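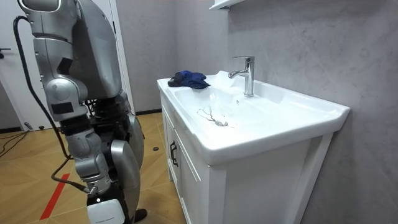

27 January 2022

I finished work at four today, and I used the light that was left to begin with the bathroom. All this week I was telling myself that I would do it, and every evening I found a different thing. On Monday it was the kitchen drawer. On the day after I read the instructions of the heater for one hour, a thing which could have waited until May.

The bathroom is small, but it has more corners than the living room. I started with the sink. The white basin has a broad flat rim, and when I saw this apartment for the first time I liked that rim very much, because I thought of all the things I could put on it. Now I know that what can be put there will be put there. In the morning there was a soap, two toothbrushes (one is for travel), a cup, my rings, the hair oil, and a small bottle from Mendonça that is empty since Christmas. I carried everything to the bed on a towel, and then I wiped.

I use the blue cloth for the sink and the gray one for the floor, and I never change them. My mother had the same rule with other colors. When I was a child I once washed a cup with the wrong cloth, and she boiled the cup. I don't boil cups, but I still feel a little fear when I take the blue one from the hook. I leave it at the back corner of the basin while I work, always on the left, and when I need it my hand finds it without looking.

The faucet took me the most time. It is the kind with one lever, and behind it there is a narrow place where the finger does not enter. The water here is hard. In my first month I did not understand what the white ring was, and I thought that the metal was getting old. Then a woman in the shop on the corner explained it to me, and she sold me Purent, which costs too much and smells like a swimming pool. It works if you leave it for ten minutes. I left it for twenty-five, because I sat on the edge of the tub and began to read messages. I rubbed behind the lever with the old travel toothbrush, so now I own only one toothbrush and one tool.

I want to write down how I did it, so in the next months I don't need to think again:

- first take everything away, also the soap dish
- Purent on the ring, wait ten minutes (put the alarm!)
- toothbrush, then water, then the blue cloth
- the front edge of the basin at the end, with a dry towel
- doors of the cabinet from top to bottom

The doors of the cabinet are my complaint today. They have panels, and every panel has a little step all around it, and on every step lives some dust. From far they look clean. I bent down to look for the cap of the toothpaste and I saw a gray line on the lower part, like a pencil drawing. I did one door with the cloth and it was bad, the dust only moved to the corner and stayed there. I did the other with a cotton stick and it was better, but I used eight cotton sticks and I felt foolish. Perhaps a small paint brush is the correct thing. I must ask in the shop, or look in the box where I keep the things for the walls.

Inside the cabinet I was more strict than usual. I took out a bag of hotel shampoos which I carried from my old address and even from the address before that. I opened one and it had become a kind of yellow jelly. All went to the trash. I kept the sewing kit, also from a hotel, because it has a good needle. I found the receipt for the bath mat, 93 with the delivery, and I remembered how angry I was about that mat, which slides anyway. Under it was the warranty of the faucet, from a company Tritener, still in the plastic. I read it standing up. It says that I must not use any acid on the surface. I looked at the bottle of Purent and I could not find in the small letters if it is an acid or not. The metal is shining, so I decided to be calm until tomorrow.

In the pipe below the basin there is nothing wrong, I think. I touched the joint with a piece of toilet paper, as my father taught me, and I waited, and the paper stayed dry. In November it was not like this. In November I had a bowl under it for nine days, and I woke up at night to hear if it was dripping. The man who repaired it was here for a quarter of an hour and asked for 300. I paid and I said thank you very much, and after he went down the stairs I said some other words in my own language.

Then came the difficult part, to decide what returns to the rim. I tried with only the soap and the cup. It looked like the bathroom of another person, a person who irons. I put back the hair oil, and after dinner I put back the rings too, because in the bedroom I would lose them. The Mendonça bottle I washed and I kept it on the windowsill. I know that it is empty. The glass is thick and has a nice green color, and maybe in spring I find one small flower for it.

I wanted to order a shelf for the wall, so the rim could stay free. Drinico has one, white, for 156, and the depth would be correct, but the wall there is old and I am not sure what is behind it. I don't want to drill into a pipe after everything I just wrote. There is also a kind that is hanging from the door. I closed the page and did not order anything.

My hands smell of Purent even now, after soap and after an orange. I have a small cut on the thumb and it burns when I hold the pen in this way, so I am holding it in the other way and the letters are ugly. I cooked only an egg. The blue cloth I must wash separately tomorrow, it gives color, and last time I had two pillowcases that became like a sky with clouds.

Still to do: the mirror, the floor behind the door, the grille of the fan. Buy cotton sticks. Call about the heater before noon.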